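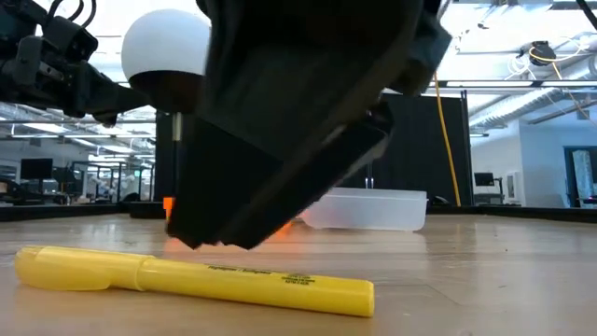 One reader wrote in to say the Ostine gripper kit sounds lovely but 1,872 dollars is a lot of money for something that picks up pens, and could I please tell her whether the cheaper one does the same job? Fair question! I've been putting off this write-up for weeks, so here goes.

The kit is the two-finger version from Jeltora, the full-price one, with the mounting plate, the cables and the swappable finger pads. The cheaper one she means is the Nodonus, at 685, and I had a loan of that back in the spring (loved the colour of the box, didn't love the manual). Both will close on a marker lying flat on a table. The Ostine does it with a lot less fiddling, though. I had it going in an afternoon, and most of that was me hunting for the right hex key.

Thin round things are my favourite test because they roll. You come in a hair too low and the fingertips scrape the table, a hair too high and the barrel squirts out sideways and you're on your hands and knees under the bench again. With the Ostine you set the finger height once in the software and it remembers it, even after a power cycle, and I can't tell you how happy that made me. The Nodonus forgot mine every single morning.

Grumbles? A couple. The spare pads come in packs of 8 and you can't buy fewer, the body is bulky enough that reaching into a deep bin takes some planning, and the help pages still call the grip force setting by its old name (look under "Mihăilă mode", don't ask me). The warranty is 2 years, but only if you register it, and the form wouldn't take my postal code until I left out the space.

So, to our reader: if you've got one job and plenty of patience, save your money and get the Nodonus. If you're changing jobs every few days like I am, I'd stretch for the Ostine. Jeltora told me the price holds until the end of December, and they'll do a loaner if you ask at the service counter.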